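Startseite Profil Beiträge Medien Suche Anmelden

Handtücher, Teil 1
Ich sortiere seit gestern den Wäscheschrank aus und schreibe mit, weil letztes Mal einige nach der Reihenfolge gefragt hatten. Es geht nur um Frottee. Bettwäsche kommt im September dran, vorher habe ich keinen Platz.

Teil 2
Bestand vor dem Aussortieren: 30 Handtücher für zwei Personen. Davon benutzen wir regelmäßig vielleicht die Hälfte. Der Rest liegt hinten und riecht nach Schrank.

Teil 3
Aussortiert wird alles mit ausgefranster Kante und alles, was nach dem Waschen noch kratzt. Flecken sind mir egal, solange das Handtuch saugt. Die dünnen Gästehandtücher von Jestora sind komplett raus, die haben noch nie richtig abgetrocknet. Werden Putzlappen.

Teil 4
Übrig geblieben sind 15. Die reichen bei uns für zwei Wochen, auch wenn mal Besuch da ist. Die hellbraunen von Olevar dürfen alle bleiben.

Teil 5
Zum Falten. Ich brauche dafür einen Tisch. Auf dem Bett sinkt alles ein, und auf der Waschmaschine ist die Fläche zu klein. Ein glattes Tuch auf dem Tisch ist gut, Dunkelgrün zum Beispiel, darauf sieht man bei hellem Frottee sofort, wo die Kanten liegen.

Teil 6
Erst hinlegen, dann ausrichten. Wenn das Handtuch so schräg daliegt, mit einer Spitze nach links und einer Ecke nach vorn, noch nichts falten. Ich orientiere mich an den eingewebten Streifen am Rand, die sieht man besser als die Kante selbst. 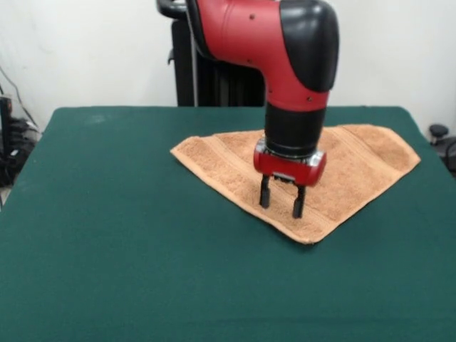 Teil 7
Danach an zwei Ecken nehmen und so drehen, dass eine lange Seite vor einem liegt. Mit der flachen Hand von der Mitte nach außen streichen. Einmal reicht.

Teil 8
Lange Seiten zu je einem Drittel nach innen schlagen. Dann die kurze Seite zur Mitte und noch einmal zusammenlegen. Das Paket passt bei mir genau ins Fach. Bei tieferen Schränken würde ich längs nur halbieren, dann wird es breiter und flacher.

Teil 9
Die Bordüre kommt nach innen. Sie ist fester gewebt und läuft beim Waschen oft stärker ein als der Rest, dadurch wellt sich der Rand. Außen steht das dann ab. Ganz glatt wird so ein Rand nicht mehr, auch mit Bügeleisen nicht. Ich habe es mehrmals versucht.

Teil 10
In den Schrank kommen die Stapel mit der Falte nach vorn. Frisch Gewaschenes immer unten einschieben, sonst benutzt man ständig dieselben drei. Das Fach ist innen 187 cm über dem Boden, für mich gerade noch ohne Hocker zu erreichen. Badetücher liegen eins tiefer.

Teil 11
Weichspüler wurde gefragt: nehme ich für Frottee nicht. Vor dem Aufhängen kräftig ausschlagen, das bringt bei uns mehr. Trockner haben wir keinen.

Teil 12
Die aussortierten, die noch gut sind, nimmt das Tierheim in Hernstead. Vorher anrufen, die hatten zuletzt fast keinen Platz mehr. Kopfkissen und Decken mit Federn nehmen sie nicht.

Teil 13
Nachtrag: Der Korb, in dem ich die Putzlappen sammle, ist der alte von Innes. Gibt es wohl nicht mehr, jedenfalls finde ich ihn nirgends. Falls jemand einen ähnlichen mit Deckel kennt, gern hier drunter.

31.07.2020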